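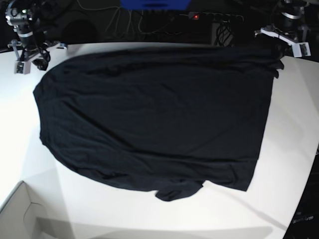
Dark T-shirt on the table, spread almost flat

Washing dark clothes without them going grey

hudos_lad
Posted June 28, 2022
We moved to Hudoscombe in January and every dark top I own has gone a sort of chalky grey at the seams. Same machine, same powder, same 40 wash as before the move. The water up here is a lot harder than we were used to. Is it the water or is it me? I don't want to buy another lot of shirts and have them go the same way.

pegbag
It's the water and the powder together. Powder doesn't dissolve well in hard water at low temperatures and you get residue in the seams. Change to a liquid, turn everything inside out and drop to 30. Do an extra rinse if your machine has the button.

Sarpong_R
Agree about liquid but not about the extra rinse. You're rinsing in the same hard water. All you do is put more scale through the cloth. I stopped doing it and noticed no difference, apart from the cycle being shorter.

pegbag
The extra rinse is to get the detergent out, not the scale. Two different problems.

Sarpong_R
Fair enough, but if you measure the dose properly there's nothing left to rinse. Most people use double what they need.

Consuelo Maldonado
I did alterations and laundry for a hotel for years and we had this with the staff uniforms. Check the spin speed as well as the detergent. A lot of what people call fading is wear. The surface of the cotton gets rubbed, the little fibres stand up and catch the light, and the shirt looks grey even though the dye is still in it. Liquid won't fix that. Slower spin, smaller loads, and don't put towels in with your dark things. 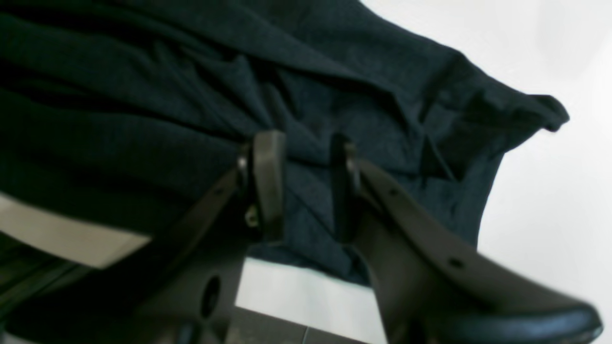

The other thing is how long they sit in the drum afterwards. Take them out when the cycle ends, give each one a shake and dry it flat or on a hanger, out of the sun. Creases left in wet cotton rub against each other in the next wash and you get pale lines along them. I have seen that on shirts that were only a few months old.

hudos_lad
I've been spinning at the top speed and leaving them in overnight. And yes, towels in with everything. Machine is an Estia, the older one with the dial.

Tamsin_B
We had an Estia. The dial on ours was out by one setting so 40 was nearer 60. Worth checking with a thermometer if you can get at the water.

davuson_rd
Nobody has mentioned vinegar. Half a cup in the softener drawer, every dark wash. Been doing it at Davuson Road for years.

Sarpong_R
And what are your door seals like? Vinegar isn't kind to rubber. I wouldn't do it every wash.

davuson_rd
Seals are fine. Same machine, never had a leak.

pegbag
I'd go with once a month at most. Citric acid on an empty hot wash does the machine more good anyway.

hudos_lad
Thanks all. Going to try liquid, 30, slow spin and no towels for now. Will leave the vinegar until I've seen how that goes.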